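Give the bread roll its own bowl

I have become a bit of a bore about this, but I do think a bread roll deserves a proper bowl.
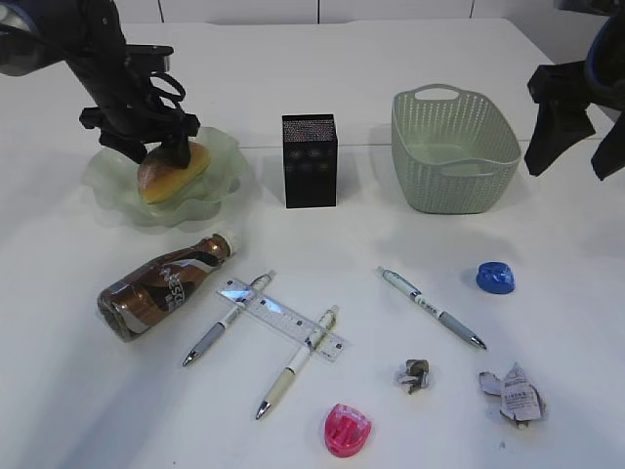

For years I put rolls straight on the side plate like everybody else, or tipped the lot into a big basket in the middle of the table. Then my friend Benedetta Marras had me round for soup one December and set a single roll at each place in a little dish of its own, and I was completely won over! It looked like a present. A shallow bowl is best, and I'd go for glass every time, especially the frosted pale green sort with a ruffled rim, because a golden-brown crust looks wonderful against it. You get all that shine on top of the roll and then the soft wavy edge going round it. A white table helps too - the green goes quietly through to the white and the bread does the rest.

Baskets have their fans, I know. Maksym Bilyk and I have argued about it through more than one lunch, and he says a basket lets the bread breathe. Fine, for a whole loaf, or for 30 rolls at a christening. But plastic baskets with the little woven holes are so good at holding other things (pegs, seed packets, clean tea towels) that I'd sooner leave them to it. Crumbs go straight through the holes anyway, and I'm the one with the cloth.

The other complaint is washing up. Yes, it's one more dish per person, and a ruffled rim does want a soft brush now and then. I still get mine out on plain days, when supper is tinned tomato soup and I'm eating it on my own with the radio on. Butter goes on the side plate, where there is finally room for it.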